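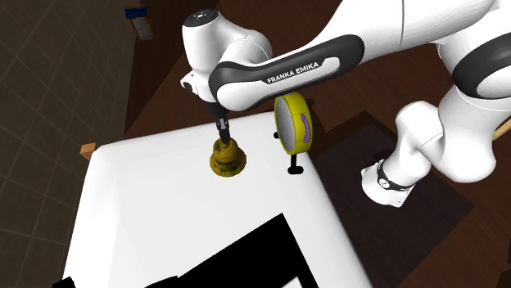 Figure 4. Simulated arm with the fingers closed on the top of the bell. The yellow clock stands to the right of it, under the forearm link.

4.2 Grasp selection near obstacles

The Mellness planner takes a target pose and returns a path for the 7 arm joints. In the Terkergate scenes the target is a small bell with a taller object close by, so many of the grasps that score well on finger contact leave too little room for the forearm. We therefore check the whole arm against the scene before a grasp is ranked – the earlier version checked only the hand and the last link.

Candidates are drawn around the upper part of the target and tested in batches of 60. A candidate is dropped if any link comes closer to a neighbouring object than the set margin. The remainder are ordered by path length. If none is left, the margin is halved once and the batch is tested again.

The perception module, Itora, supplies the target pose. It keeps the last confident estimate and compares each new one with it. Estimates that jump by more than the finger width are held back until a second one agrees. We found this mattered most with the fingers open and part of the target behind a fingertip, where the ring and the dome could be fitted at two different angles. 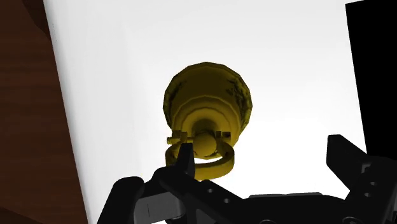

One reviewer of an earlier draft asked whether the held estimate simply hides a slow detector, and suggested reporting the delay separately. We now do so in Table 3. The delay is counted from the first rejected estimate to the next accepted one, and the controller keeps its current set point in the meantime.

All 1470 trials were run with the same controller gains. Bell and clock positions were varied between trials, and the start pose was fixed with the gripper pointing down and the fingers apart. 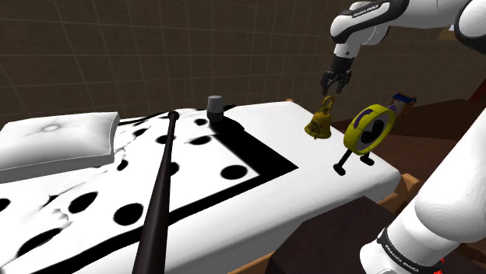
4.3 Controller timing

Xavier, our logging tool, records the commanded and measured joint positions at every control step. Missed steps are marked in the log and the trial is kept.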